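Staff Bulletin > Shared Spaces > Kitchen Notes

Table setting and storage: revised practice for the Wesdale kitchen

2019-04-05

The kitchen table at Wesdale is used for two purposes: laying out a meal and sorting what goes back into storage. Until March both were done from memory, and the result depended on who had the shift. The revised practice below applies to the white table and the appliance that stands on it. The long counter and the sink are covered by a separate note from Märta Isaksson.

Condiments are the first group. Bottles stand upright and are placed last, after the plate and bowls, so that they are not in the way of anything wider. The ketchup is the tallest item in the condiment group and the one most often left at the wrong end. It goes back to the shelf as soon as the table is cleared. Soft-surfaced items such as this one are wiped with a dry cloth only. Spray cleaner leaves a tide mark on textile and the mark does not come out. 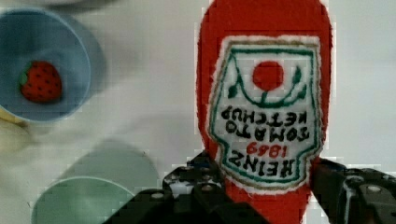 Heinz tomato ketchup, with the tomato and vine on the label.

The shelf for condiments is 270 mm deep. Two rows fit if the rear row is pushed fully back. Labels face outward. Anything that does not fit in two rows goes in the lidded box underneath, and the box is not to be stacked on.

Dishes are the second group. Large flat plates are placed first and take the clear part of the table. Bowls and mugs follow. Mugs are set with enough room to turn the handle without touching a neighboring dish. Oval dishes may hold packaged goods while the table is being sorted, but a package is not stored in a dish. At the end of sorting each dish is empty and each package is on its shelf.

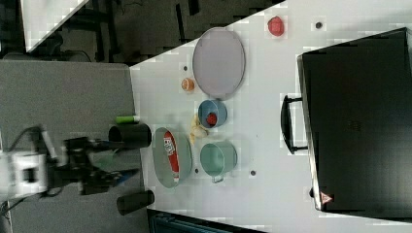
Text: Devendra Vashisht | Kitchen Notes

Loose food is the third group and causes most of the errors. Small round items roll. They belong in a bowl, and the blue bowl is the usual one. An item left directly on the tabletop is treated as unsorted, whatever its position. The same applies to peels and other crumpled pieces, which should be checked before they are moved, as some belong with the fruit and some with the waste.

The tabletop has small holes in it. They are part of the table and should not be taped over - tape lifts at the corners and collects crumbs. Plates can be set across a hole without difficulty. Narrow objects should be kept clear of them. When the surface is wiped, the cloth is drawn toward the nearest edge and each hole is finished with a dry corner of the cloth.

The black appliance on the table stays where it is. It has been shifted twice this year to make room for larger layouts and both times it was put back at a different angle. Dishes should be kept away from the handle side, where the clearance is set at 400 mm. Nothing is placed on top. The warning label near the lower corner must remain readable and is not to be covered with a shelf tag.

Order of clearing, for reference:

Packages to the shelf.
Loose food to the bowl, then the bowl to the counter.
Mugs, small bowls, oval dish.
Large plate.
Condiments.

Remedios Bustamante has asked that colors be used in the inventory sheet in place of item numbers. The sheet now lists the plate as lavender, the mug as light teal and the oval dish as gray-green. Earlier sheets gave all three as "pastel", and two replacement orders to Mondell were returned on that account. The current sheet has 12 lines. Any new item needs its own line before it is put on the shelf.

Two points remain open. The first is whether the lidded box should move to the upper shelf, which Roald Sundqvist is measuring. The second is the supply of dry cloths - the last pack from Alcaraz was thinner than the one before and sheds lint on the white surface. Amparo Ibarra is keeping a sample of each and will take comments at the supply desk.

Printed copies of the clearing order are in the drawer under the counter. Discard any copy that lists the condiments first.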